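Ticket 762: Wragg baseboard heater, upstairs back room, ticking and no heat past 62
Site: Mestham house (built 1913)
Opened by: Lionel Crabtree
Status: Open, waiting on part
Comments 26 | Shares 3

Problem as reported

Back bedroom on the second floor does not get above 62 with the thermostat set to 70. Other rooms on the same loop are fine. Loud ticking from the baseboard under the window for the first ten minutes of each heating cycle, then it stops. Started in the fall. Was told to bleed it, did that, no change.

System

Gas boiler, hot water, one loop per floor. Circulator is a Bader, three-speed, set to medium. Wragg baseboard in all the upstairs rooms, put in by the owner before us. The thermostat for the floor is in the hall. The zone valve is in the basement next to the expansion tank. No paperwork for any of it except the boiler.

Log

6:40 a.m. Boiler at 170, pressure 14 psi cold, 19 hot. Normal. Pipe going up to the second floor is hot to the touch at the basement ceiling.

7:05 a.m. Front bedroom baseboard hot end to end. Bathroom hot. Back bedroom hot at the inlet, lukewarm at the middle, cool at the outlet. The return pipe in the basement is warm, so water is getting around somehow.

7:30 a.m. Bled the back bedroom again. A short spit of air, then water, black at first and then gray. Caught it in a coffee can. Closed the bleeder and topped the system back up to 14.

8:15 a.m. No change after a full cycle. Ticking the same.

9:00 a.m. Took the front cover off the baseboard. Fins packed with lint and dog hair for most of the length. Vacuumed with the brush attachment and straightened the bent fins with a putty knife. Two of the plastic glides under the element were missing and the copper was sitting right on the steel bracket. That would explain the ticking. Cut two pieces of felt and slid them under for now.

10:20 a.m. Ticking gone. Room got to 64, which is better but still not right. Outlet end still cool.

11:00 a.m. Set the Bader to high for one cycle. Room went to 65. Pipes in the bathroom wall started to hum, so I put it back on medium.

Reply from Lullbridge Heating parts desk

If the front room is hot all the way and the back one isn't, check whether they are really in series. A lot of older houses were split when a bathroom was added, and the back room ends up on a tee with a small balancing valve in the branch. The valve is often behind the access panel for the tub. If it is a Wragg it will have a slotted brass stem and no handle. Slot in line with the pipe is open. Please don't force it if it won't turn, the packing is usually dried out and you will have a leak inside a wall.

Log, continued

1:10 p.m. Panel behind the tub comes off with four screws. There is a tee, and there is a valve with a slotted stem. Slot is about halfway between open and closed. Tried it with a wide screwdriver and medium pressure. Did not move. Stopped there as advised. 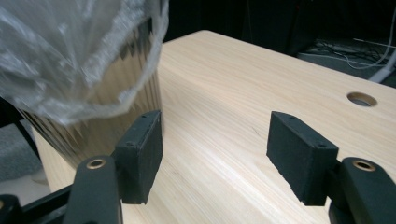
Vol. 8, No. 3

2:30 p.m. Called Lullbridge back. They have the valve body but not the packing kit, and they want the whole thing replaced anyway. Need to drain the second floor loop to do it. Shutoffs for that loop are both on the boiler side and the supply one weeps a little when closed, so that may have to be done at the same time.

Left to do

Order the valve and two sets of glides. Ask if the glides from the newer Wragg line fit the old bracket, mine measures 3 inches across the base.
Replace the supply shutoff while the loop is down.
Flush the branch before the new valve goes in, given the color of the water.
Recheck pressure the morning after.

Workaround until then: door to the back bedroom stays open, hall thermostat at 72. Front bedroom gets too warm with this, so the damper flap on that baseboard is closed halfway.

Lullbridge says the valve ships in May. Leaving the ticket open.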